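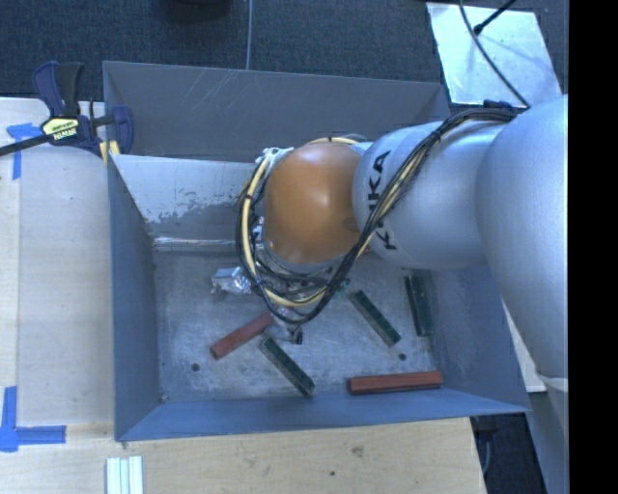
Cell 2, bin and blocks, arm over the tray.

21/05/2022

Second protective stop of the morning at 99 cycles. Same place as the first: the arm low over the bin, wrist turning to line up with a block lying on the diagonal. The controller reported an external torque limit on axis 6. No contact with the wall that I could find, and the blocks were where the planner had them.

I think it is the cables. The bundle at the wrist is too long and hangs into the bin. When the wrist turns past a certain angle the slack goes tight on one side and the arm reads the pull as a collision. Jitendra thinks the payload figure is wrong and wants that checked first. He may be right as well. The tool mass was last entered in February, before the extra cable went on, and I can find no note of anyone changing it.

Checked with the arm in manual, reduced speed, Sarita on the enabling switch. Turned the wrist by hand jog over an empty corner of the tray. The torque reading climbs steadily in one direction and hardly moves in the other. A wrong payload would not do that on its own. Did it 4 times, same result.

The safety side bothers me more. After the first stop, Shivam acknowledged the fault from the pendant and put his hand in to free a loop of cable while the drives were still on. Nothing moved. I told him that from now on it is drives off and key out before anyone reaches over the rim — he took it well enough. Wrote it up for Archana, who will want it on the Cesness form, not the old one.

Collision threshold left alone. Tadeusz suggested raising it to get the run finished, as they did at Burport. I said no. If the cable snags properly we would then pull a connector out or drag the tray, clamp or no clamp.

To do on Monday: weigh the tool with everything fitted, re-enter the load data, shorten the bundle and tie it back along the arm. Limit wrist rotation in software until then. Ask Prajapati whether the longer cable can be swapped.

Log saved. Cell locked out, key in the drawer.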